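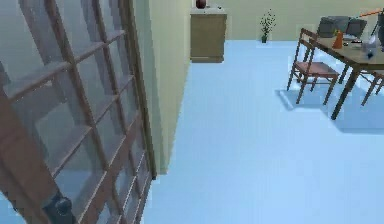 Tirkover clinic group changes advice on earwax removal

Sep 2, 2024

Patients with blocked ears who attend clinics run by the Tirkover group will be asked to use softening drops at home before any wax is removed, under a revised procedure that takes effect this month. The change applies to all 11 of the group's sites and covers adults only.

Until now, patients could book a removal appointment without preparation. Under the new procedure they will be told to apply olive oil or sodium bicarbonate drops for several days beforehand, lying on one side for a few minutes after each dose. Those whose symptoms clear in that time may cancel without charge.

The revision follows an internal review of 700 appointments. Wax was too hard to be cleared at the first visit in 61 of them, and the patient had to return. Most of those patients had used no drops, according to the review, which did not look at how long the others had used them.

Bohumila Malý, an audiologist who led the review, said hard wax takes longer to remove and is more likely to cause discomfort.

"Softened wax comes away with less suction and less contact with the skin of the canal," she said. "The skin there is thin and it bleeds easily. If we can shorten the time an instrument spends in the ear, we should."

Earwax is produced in the outer part of the ear canal and normally works its way out unaided. It can build up in people who wear hearing aids or earplugs, in those with narrow or hairy canals, and in older people, whose wax tends to be drier. Symptoms of a blockage include dulled hearing, a feeling of fullness, ringing and, less often, earache or dizziness.

Cotton buds are a common cause of impacted wax, as they push it further in. The leaflet given to patients advises against them, and against ear candles, which can burn the skin and have not been shown to remove wax.

Drops are not suitable for everyone. Patients with a perforated eardrum, grommets, discharge or a current ear infection are asked to tell the clinic when they book, and will be seen by a clinician before any treatment is chosen. Drops may make hearing slightly worse for a day or two as the wax swells.

The group will also stop offering water irrigation at its Grarkik and Šimko sites, where microsuction will become the only method. Irrigation will remain available elsewhere for patients who find the noise of suction hard to tolerate. Equipment for the two sites is being supplied by Stumex, and staff training is due to finish in September.

Ctibor Vondráček, the group's operations manager, said existing bookings would be honoured. Nearly 600 patients with appointments in the coming weeks are being contacted by text message or letter with instructions on the drops.

Sudden hearing loss in one or both ears should not be treated as a wax problem until it has been checked, the leaflet states. It tells patients to seek medical help the same day, as treatment for some causes works best when started early.

The group intends to repeat the review next year using the same measures.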